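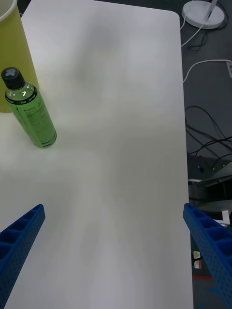
Container and capped green bottle on the white table.

Progress report: Bidia sampled frame drum library
Reporting period: January to April
Prepared by: Vitum, audio production
Submitted to: Trương, program office

1. Status

Recording for the Bidia library is complete except for the brush articulations on the largest drum. Editing is under way on all finished material. The playback script runs in the target sampler but lacks the final version of the roll engine. The release candidate remains scheduled for the end of the next period. No change to the total budget is requested. One transfer between budget lines is described in section 6.

2. Recording

The grant application listed 15 drums. The library now contains 16, after a second goatskin drum was added to replace the low tuning of the first, which buzzed against its frame below the pitch we needed. Both instruments are kept in the library under separate patches.

Every drum was recorded with three microphone positions: close, player and room. The close pair was moved back slightly after the first session. Finger strokes at the rim carried too much skin noise in the original position, and the noise became obvious once a patch was compressed. Strokes from the first session were recorded again from the new position, and the earlier takes have been archived.

Center strokes, rim strokes, slaps and muted strokes have 6 velocity layers each. The application proposed more layers for slaps. In test patches the added layers could not be told apart in playing, and they slowed loading on older machines. Disk space was put into alternate hits at each layer instead, where repetition is easier to hear.

Brush strokes on the largest drum were postponed. The skin lost tension during the session and the pitch drifted between takes. The drum has been retensioned and will be recorded in the same room with the same microphone positions.

3. Editing and noise treatment

Start points are set by hand for all close microphone files. The player and room files follow the close file with a fixed offset, so the natural delay between positions is preserved. Automatic detection was tested and rejected for the softest layer, where it often cut off the first contact of the finger.

Broadband noise reduction is applied only to the room files of the two softest layers. Decay tails are left at full length in the master set. The shipping set will use shorter tails, with the fade beginning after the tail falls below the room noise.

File naming was changed in March. The old scheme placed the microphone position before the articulation, and the import tool sorted the files in the wrong order. All edited files use the new names. Raw session files keep the old ones, and a lookup table is stored with them.

4. Playback script

The script is built on the Lelta framework, as approved. Working functions are alternate hit selection, microphone mixing, per-drum tuning and the velocity curve editor. Choking an open stroke with a muted stroke also works, but the release time is too abrupt on the larger drums and will be made adjustable.

The roll engine currently plays alternating left and right hits at a rate set by the mod wheel. Timing variation is random within a fixed window. At fast rates this sounds uneven, and the window will be scaled to the rate.

5. Testing

Three outside players tested an early build on keyboard and pad controllers. All of them asked for slaps to be placed next to center strokes in the default key layout. The layout has been changed. Two reported hanging notes when the tuning control was moved during a roll. The fault was reproduced and is open.

6. Budget

Studio hire is slightly over plan because of the repeated strokes. The travel line is underspent. We request approval to move the unspent travel amount to studio hire, which covers the overrun and the remaining brush session.

7. Work for the next period

Record brush strokes, largest drum
Finish editing of player and room files
Scale roll timing to rate, fix hanging notes
Write user manual and key layout chart
Deliver release candidate to Trương for review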